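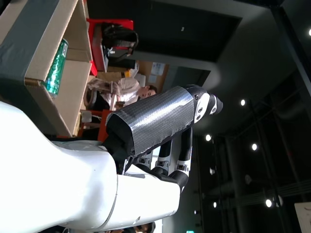

Do I need to drain the whole heating system before I fit the Hollis thermostatic valves?

You only need to drain down as far as the lowest radiator you're working on. If you're doing the upstairs ones, that means a couple of buckets and a bit of patience, and the ground floor can stay full.

Section 4: Fitting and setting your radiator valves

Right, this is the part most people write to me about, so I've made it longer than the last edition. I've fitted these in my own house (a draughty terrace with pipes that wander all over the place) and in my mum's flat, and the steps below are the order I wish I'd used the first time. I did the bathroom one backwards and had brown water down the landing wall. It came off with sugar soap, mostly.

If you've got the older Masetti valve bodies already on your radiators, check Section 3 first. The Hollis head screws straight on to those and you can skip to step 9, you lucky thing!

What you'll want to hand

Two adjustable spanners (you really do need both)
PTFE tape
A washing-up bowl that fits under the valve, and a bucket
A radiator bleed key
Old towels, more than you think
The Fatoseo inhibitor, if you're draining more than one radiator
A pencil

CAUTION: Turn the boiler off and let everything cool before you start. I leave mine overnight and begin after breakfast. Water from a system that has just been running will scald you.

CAUTION: If your boiler is a sealed combi and you aren't happy re-pressurising it, get a heating engineer to do this section. The heads in steps 9 to 12 you can still do yourself.

Draining down

1. Switch off the boiler at the wall, not only at the programmer. Mine has a frost setting that will fire it up on a cold morning whatever the programmer says.

2. On an open-vented system, stop the water feeding the small tank in the loft. I tie the ball valve up to a bit of wood laid across the top. On a sealed system, check that the filling loop is shut at both ends.

3. Push your hose on to the drain cock, do up the jubilee clip and run the other end outside to a gully. Keep the open end lower than the drain cock or you'll be standing there wondering why nothing's coming out.

4. Open the drain cock half a turn, then go and open the bleed valve on the highest radiator. You'll hear it start to gulp. Work downwards until you've opened the bleed valve on the radiator you want to change.

Note: the water may be black. Mine looked like stout. If yours is very bad, this is a good moment to flush the system, and there's a page on that in Section 7.

Taking the old valve off

5. Put the bowl under the valve and a towel under the bowl. Hold the valve body still with one spanner and undo the nut joining it to the radiator with the other. Go slowly, as there's always a bit left in the bottom of the radiator.

6. Undo the nut on the pipe below and lift the old valve away. Leave the old olive on the pipe if it's sound. If it's scored or squashed, take it off with an olive puller. I've seen people use a hacksaw and I've done it myself, but you have to be so careful not to nick the copper.

Fitting the new body

7. Wrap PTFE tape around the thread of the new tail, going clockwise as you look at the end of it. I give it ten turns or so. Screw it into the radiator until it's firm.

8. Sit the valve body on the pipe, line it up with the tail and do both nuts up by hand first. Then nip them up with the two spanners, holding the body with one so you don't twist the pipe. Firm is enough. My first one wept because I'd overdone it and squashed the olive out of shape.

Note: look for the arrow on the body. The newer Hollis bodies have an arrow with two heads and can go on either end of the radiator. If yours has a single arrow, it has to point the way the water flows. A valve on backwards will often hammer, and it's a horrible noise at 5 in the morning.

Fitting and setting the head

9. Turn the head to its highest number. This pulls the pin back out of the way. If you try to fit it on a low number it'll feel as though the thread is wrong, and it isn't.

10. Screw the collar on by hand, with the number window facing you. No spanners on this bit, please, it's plastic.

11. Close the drain cock and every bleed valve you opened (write them down as you go, that's what the pencil is for). Add the Fatoseo through the loft tank or the top of a radiator, following the dose on the bottle, then let the water back in. Bleed each radiator from the bottom of the house upwards.

12. Turn the boiler back on, set all the heads to their highest number and let the house get properly warm. Go round with a dry piece of kitchen roll and touch it to every joint. A weep shows up on paper long before you'd spot it by eye.

Which number should I use?

The numbers aren't degrees, which confused me for a whole winter. I keep the sitting room on 3, bedrooms on 2 and the spare room on the little snowflake. Start at 3 everywhere and drop each room by half a number until somebody moans, then go back up a touch. Give it a day between changes.

Don't put one of these in the same room as your main wall thermostat. The two will argue, the radiator shuts itself off, the wall stat never gets warm enough and the boiler runs and runs. Leave that radiator with an ordinary valve, fully open.

Long curtains are the other thing. If the head is tucked behind one it thinks the room is warmer than it is. For that, or for a radiator boxed in behind a cover, you want the Grornance remote sensor, covered in Section 5.

If a radiator stays cold

In autumn it's nearly always a stuck pin. Unscrew the head and look for the small metal pin in the middle of the body. Press it down with the flat side of a spanner. It should go in and spring back. If it won't, tap it gently from the side and try again, with a drop of silicone spray if it's stubborn. Don't pull at it with pliers, as on some bodies it comes right out and the water follows.

I now turn all mine up and down once a month through the summer, and I haven't had one stick since. The one behind the sofa I forget until November.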